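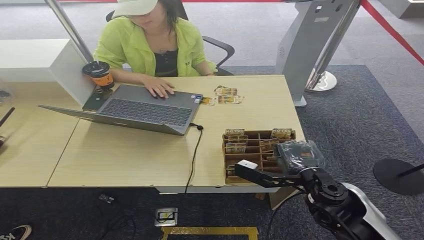
Posto de trabalho com portátil

Portátil perde a ligação Wi-Fi ao retomar da suspensão

dundeck_26
Membro desde setembro

Tenho um portátil com Linux (kernel da distribuição, sem alterações) e NetworkManager. Depois de fechar a tampa por mais de 9 minutos, a interface wlan0 aparece como "unavailable" ao retomar. Em suspensões curtas não acontece. O dmesg mostra um timeout no carregamento do firmware da placa. Já tentei:

nmcli radio wifi off
nmcli radio wifi on

Sem efeito. Só reiniciando. O ponto de acesso é um Dimport, canal 9, WPA2. Com cabo funciona sempre. Alguém sabe se é o driver ou a gestão de energia?

Cunha
3 votos, aceite pelo autor

O timeout do firmware indica que a placa não saiu do estado D3. O ponto de acesso é irrelevante neste caso, porque a interface nem chega a ficar disponível para procurar redes.

Verifique primeiro o modo de suspensão:

cat /sys/power/mem_sleep

Se o valor entre parênteses retos for s2idle e existir também a opção deep, teste com deep:

echo deep | sudo tee /sys/power/mem_sleep

A alteração perde-se ao reiniciar. Para a tornar permanente, acrescente mem_sleep_default=deep à linha do kernel e regenere a configuração do GRUB.

Se a falha persistir, descarregue o módulo antes de suspender e volte a carregá-lo ao retomar, com um script executável em /usr/lib/systemd/system-sleep/. O script recebe "pre" ou "post" como primeiro argumento. O nome do módulo obtém-se com lspci -k. Num equipamento da mesma geração precisei de um sleep 12 antes do modprobe; com valores menores a placa ainda não respondia.

Comentário de dundeck_26: estava em s2idle. Com deep, suspendi na terça à noite e de manhã a rede subiu. Consumo em suspensão também baixou.

prirnach
0 votos

Comigo foi a BIOS. Atualizei e passou. Também tinha o MTU a 400 por engano, mas isso só deixava a rede lenta. Experimenta desligar o arranque rápido se tiveres dois sistemas instalados.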